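Feeding a Street Before Noon

Aba Sarpong has cooked the community lunch at the Wumside hall for nine years. Before that she worked the line in a hotel kitchen, then ran the counter at Tesen, a sandwich shop that closed when the building was sold. She took over the lunch when the previous cook moved away, and she says she expected to do it for one winter.

"I told them I would stay until they found someone," she says. "They stopped looking pretty fast."

The lunch is served once a week and costs whatever people put in the box by the door. The hall seats 50. Most weeks it is full by a quarter past twelve, and people who come later wait on the chairs along the wall until a place opens up. Sarpong arrives at seven in the morning, starts the stock, and does not sit down until the first plates have gone out.

She plans the menu two weeks ahead but changes it often. A wholesaler called Umberg sends her the vegetables it can't sell to restaurants, and she does not know what will be in the crates until she opens them.

"One week it was all leeks," she says. "I mean all of it. So we had leek soup, and we had leeks in the pie, and people went home with leeks."
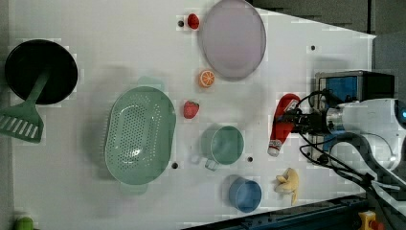

The crates decide the first course and the budget decides the second. She buys rice, flour, oil and dried beans in bulk and keeps them in a closet that used to hold folding tables. Meat appears in July, when the hall puts on a cookout, and again in the last week of the year. The rest of the time she cooks beans, eggs and whatever fish is cheap.

Some of the dishes are ones she grew up with. Her mother made a groundnut stew on Saturdays, and Sarpong cooked it for the hall in her first month. She was nervous about it. Several of the regulars had eaten the same few meals for most of their lives, and one man asked her what was wrong with plain chicken.

"He had two bowls," she says. "He still asks me what's wrong with plain chicken. He asks every time I make it."

She does not write recipes down. When she had the flu a few winters ago, a neighbor cooked in her place and phoned her four times before ten o'clock. After that she agreed to put some quantities on paper. The result is a school notebook with entries such as "onions, the blue bowl" and "salt, then more salt." She admits it is not much use to anyone who doesn't know the blue bowl. 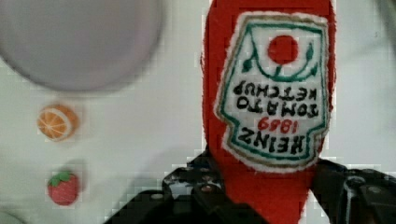
Page 14

Her kitchen has one six-burner stove, bought secondhand, and an oven made by Sugawara that runs hot on the left side. She turns the trays halfway through and has stopped asking for it to be repaired. The last repair took it out of service for 12 days and she had to bake at home and carry everything over in her car.

Asked what she would buy if she were given the money, she doesn't choose an oven. She would like a second sink.

"Everybody thinks the cooking is the work," she says. "The washing is the work. You have people scraping plates in the same place I need to drain the rice. A second sink would change my life."

Children come to the lunch during school vacations, and she has changed some of what she does for them. She serves smaller portions first and lets them come back. She puts sauces on the table in bowls so they can decide for themselves. She has no patience for hiding vegetables in other food, which she tried once with squash and macaroni.

"They knew," she says. "They looked at me like I had lied to them, and I had. Now I put the squash on the side. Some of them eat it and some don't. My own son didn't eat a green thing until he was 14 and he's fine, he's taller than the door."

She lets the older ones help if they ask. They start with peeling and move on to the stove when she is satisfied that they listen. A girl who used to peel carrots there is now in her second year at a cooking school, and comes back in the summer to criticize the knives. Sarpong agrees with her about the knives.

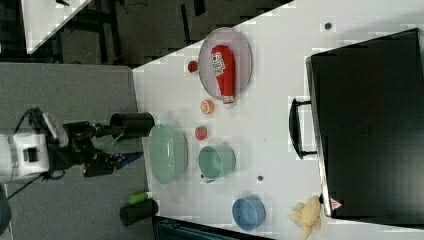 Ketchup bottle and plate, with a toy tomato alongside.

Sarpong will be 60 before long and has begun to think about who might follow her. She has someone in mind, a retired baker who does the bread, but she hasn't asked him yet. He is a good cook, she says, and slow, and she is not sure he would enjoy the last half hour before the doors open.

"That half hour is my favorite part," she says. "It's loud, it's too hot, somebody has lost the ladle. Then the doors open and you just serve."

She looks at the clock over the serving hatch and gets up to check the beans. They need another twenty minutes, and she has not started on the onions.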